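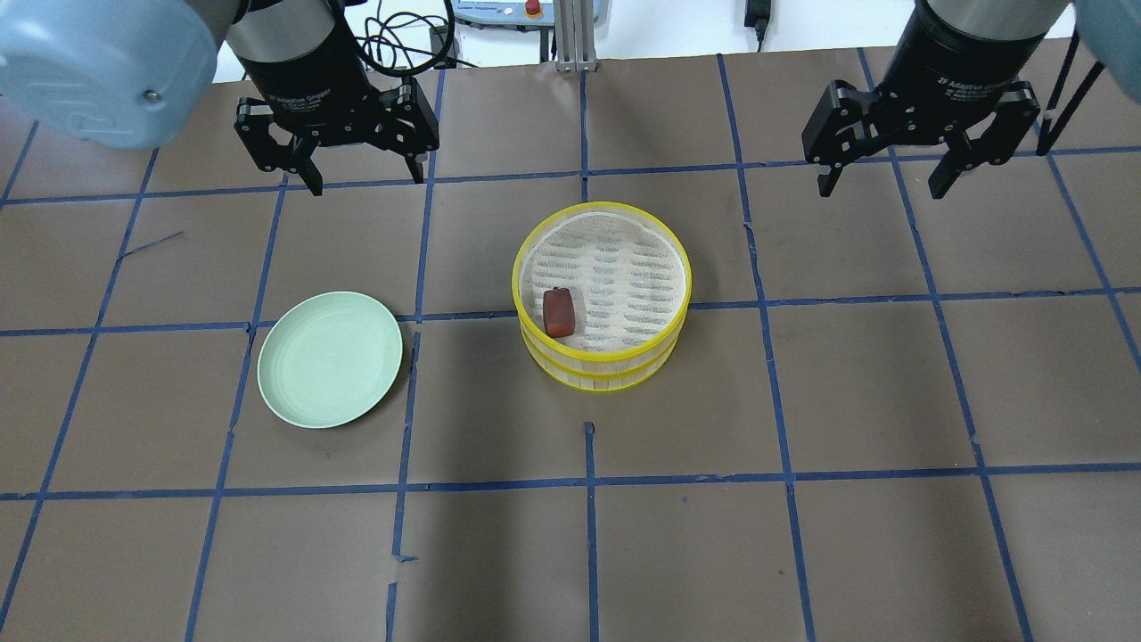
What makes a coalition government fall before its term ends? Most often a partner leaves after the cabinet takes a decision that the partner's own voters will not accept, and the remaining parties lack the seats to pass a budget.

## Chapter 7: Coalitions and Foreign Commitments

Chapter 6 treated the cabinet as a single actor. The present chapter drops that assumption. A cabinet made up of several parties signs treaties as one body, but each party answers to its own voters.

The main case is the Drirkside water agreement between Prydderch and its upstream neighbor, Eltitz. The governing coalition in Prydderch had four parties and held 68 of 163 seats. It relied on outside support for every vote on foreign affairs. When Eltitz asked for a revised flow schedule in March, the smallest partner threatened to resign. 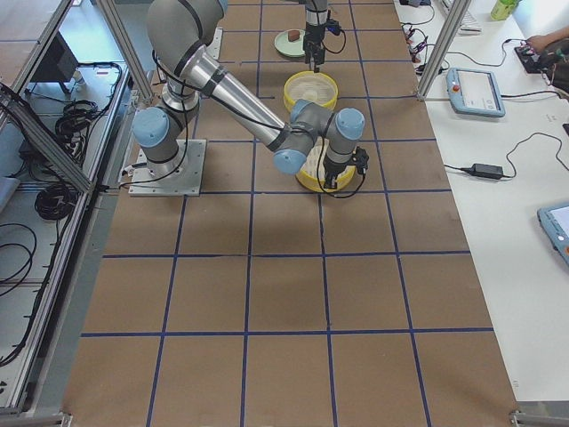

*Figure 7.1. Robot arm above a yellow bowl.*

Watkins describes this position as "borrowed consent": the government can negotiate, but it cannot promise ratification. The other side knows this and discounts any offer accordingly. Seren Watkins developed the term in her study of the Nullent border talks, covered in Section 7.3.

Two terms are used throughout. A *veto partner* is a party whose exit ends the government. A *support party* votes with the cabinet but holds no ministry.

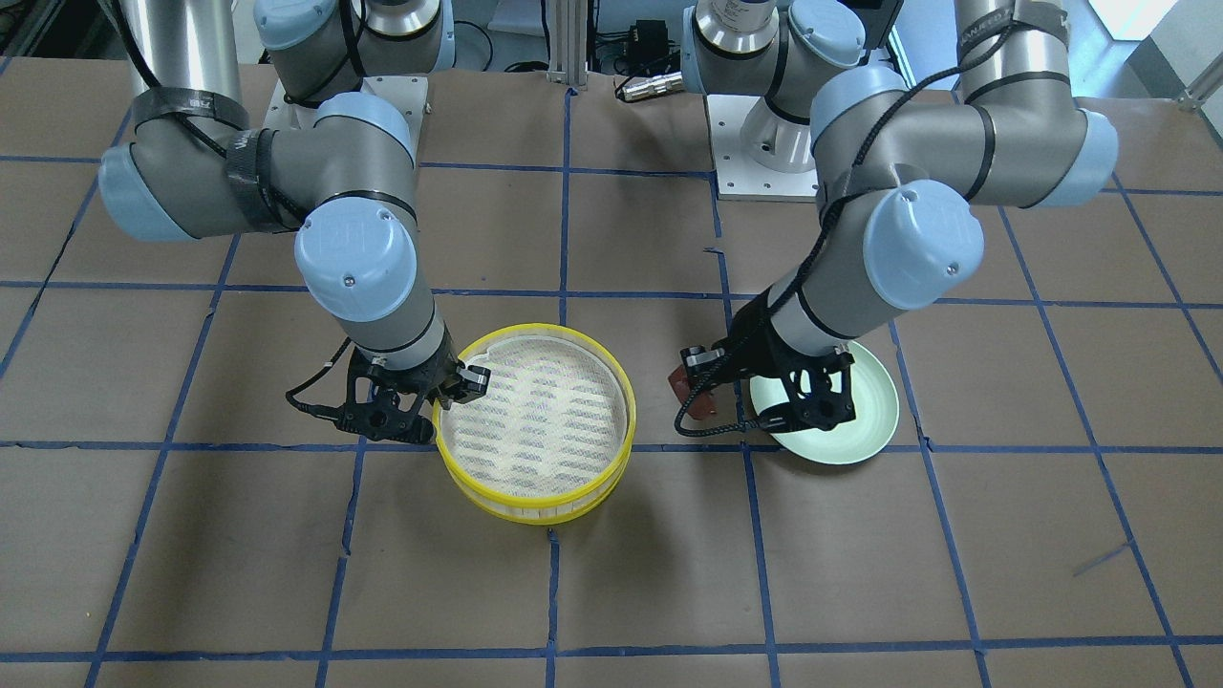
*Figure 7.2. Two arms over a taped grid.*

Section 7.1 sets out the seat arithmetic. Section 7.2 applies it to the agreement and to the failed vote that followed. Readers who have not met the median legislator model should review Section 4.2 first.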